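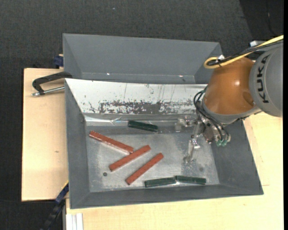 Makuvis opens its refill shop and community kitchen in Eltotwood

Eltotwood, Oct 6, 2022

The food cooperative Makuvis has the pleasure to announce that its new refill shop and community kitchen is now open to the public in the former Storia bookshop in the centre of Eltotwood. The shop sells dry foods, oils, spices and cleaning products by weight, and customers bring their own jars, bags and bottles. The kitchen, which is at the back of the same building, can be rented by the hour by small food makers and by groups of neighbours who wish to cook together.

The opening comes after a long search for a suitable place. Makuvis began with a market stall, open on one morning of the week, and for several winters the members stored their goods in the garage of a founding member. The stall was well liked, but it could not offer fresh bread or oils, and in bad weather it often had to stay closed. When the Storia bookshop closed its doors in March, the owner of the building contacted the cooperative and proposed a lease with a fixed rent for seven years.

"We were a little afraid of such a long contract," says Ekaette Edet, chair of Makuvis. "But our members told us clearly that they wanted a real address. With a stall you are always packing and unpacking. Now we can put the rice on the shelf in the evening and it is still there in the morning."

The cooperative has 300 members at the time of opening. Each member has bought one share, and each has one vote at the yearly meeting, also if he or she later decides to buy more shares. It is not necessary to be a member to buy in the shop. Prices are the same for everybody, and the profit, if there is one, will be used first to pay back the loan for the renovation.

The renovation was planned by the architect Mitra Shojaei. She kept the old bookshelves along the long wall of the shop, and they now carry the containers for grains, beans and pasta. The reading corner near the window has also stayed. Customers may sit there with a cup of tea, and a small collection of cookery books from the last stock of the bookshop can be read on the spot.

"The shelves were made very well and they were already the right depth," explains Ms Shojaei. "It would have been a pity to throw them away and then buy new ones. The most difficult part was the floor at the back. It was not level, and a kitchen must be washed every day, so the water has to run to the drain and not to the door."

The kitchen has two ovens, a large gas cooker, a cold room and a separate sink for vegetables. It was inspected in the summer. Persons who wish to rent it must follow a short introduction first, where they learn how to use the equipment, how to label food correctly and how to leave the room for the next user. The introduction is free of charge and can be booked at the counter.

The first regular user of the kitchen is Akinola, a family bakery which until now worked from a private house. Akinola will bake sourdough bread, milk rolls and coconut biscuits in the early morning, and the bread will be sold in the shop from opening time until there is no more. Abimbola Sani, who founded the bakery together with his sister, is looking forward to the change.

"At home I could bake four loaves at one time, and my neighbours had to smell it at five o'clock," says Mr Sani. "I do not know if they were happy or not happy about this. Here I can bake for a whole street before breakfast. I also hope to offer a course for beginners after the new year, but first we must learn to know the ovens."

Most of the dry goods come from growers and mills in the region. Flour, oats, split peas and lentils are bought directly from the farm, in paper sacks, and the name of the farm is written on each container. Products which do not grow in our climate, such as rice, coffee, cocoa and cashew nuts, are bought together with two other cooperatives in order to obtain a better price. Makuvis does not promise that everything is organic. Where a product has a certificate, this is shown on the label, and where it has none, the staff can explain how it was grown.

Nkechi Eze is responsible for purchasing. She asks customers to be patient during the first weeks, when some of the containers may be empty for a day or two.

"At the market I knew by heart how much oats we sell," says Ms Eze. "In the shop I must learn it again. Please write your wishes in the book beside the till. I read it every evening, and I will answer each wish, also if the answer is no."

Customers who have never bought food by weight are welcome to ask for help. The empty jar is weighed first, the weight is written on it with a wax pencil, and then it can be filled. Persons who come without a jar can take a clean one from the basket at the entrance. These jars are donated by other customers and cost nothing, but the cooperative kindly asks for them to be brought back. Lids should be without rust. Bottles for oil must be completely dry inside, otherwise the oil will spoil.

A further part of the programme is the shared lunch, which will take place in the kitchen every Wednesday. A member of the cooperative cooks one simple dish, usually a soup or a stew, and everyone who comes pays what he or she can. Leandro Ledesma, a retired school cook, has agreed to prepare the lunch for the first month. He has announced chickpea stew with spinach for the first date and asks persons with allergies to call the shop on the day before.

"I cooked for children during my whole working life, and children are severe judges," says Mr Ledesma. "I think the adults of Eltotwood will be easier."

Opening hours of the shop are Tuesday to Friday from 9.00 to 18.30 and Saturday from 9.00 to 14.00. The shop is closed on Sunday and Monday. The entrance has no step, and there is a place for bicycles in the courtyard. Cars can be parked behind the library, from where the walk is short.

Journalists who would like to visit the shop or the kitchen are asked to contact Ekaette Edet at the office of Makuvis. Visits to the kitchen are possible in the afternoon, when the bakery is not working. Interviews can be given in English or French.

About Makuvis

Makuvis is a food cooperative owned by its members. It sells basic foods and household products without single-use packaging and supports small food makers in Eltotwood and the surrounding villages. New members can join at any time by filling in the form which is available in the shop.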